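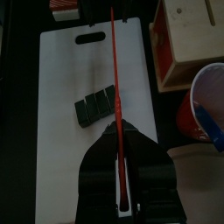
Tábua branca na bancada preta, com a vareta vermelha na garra.

Caderno da oficina de conservação, abril, fim da tarde

Passei quase o dia inteiro com as molduras da coleção Trulton e ainda estou contente com elas (quem as guardou antes de nós teve mãos cuidadosas, vê-se logo!). Das 66 que vieram da reserva, cinco têm o dourado a levantar nos cantos e ficaram na prateleira de baixo, com papel japonês por cima, à espera de consolidação. Por favor não as mudem de sítio, mesmo que pareça que estão a estorvar.

Experimentei o adesivo Murkorine diluído num fragmento solto, primeiro com pincel fino e depois com seringa. Com a seringa entra melhor por baixo da folha, mas é preciso uma paciência de santo, e eu gastei cerca de 300 ml a acertar a diluição, o que me deixou um bocadinho envergonhada. Amanhã repito com menos.

A humidade na sala Bako voltou a subir depois do almoço. Já deixei recado à Devov para virem ver o aparelho.

Falta etiquetar as caixas da gravura e encomendar cotonetes. O inventário vai na ficha 95, retomar daí.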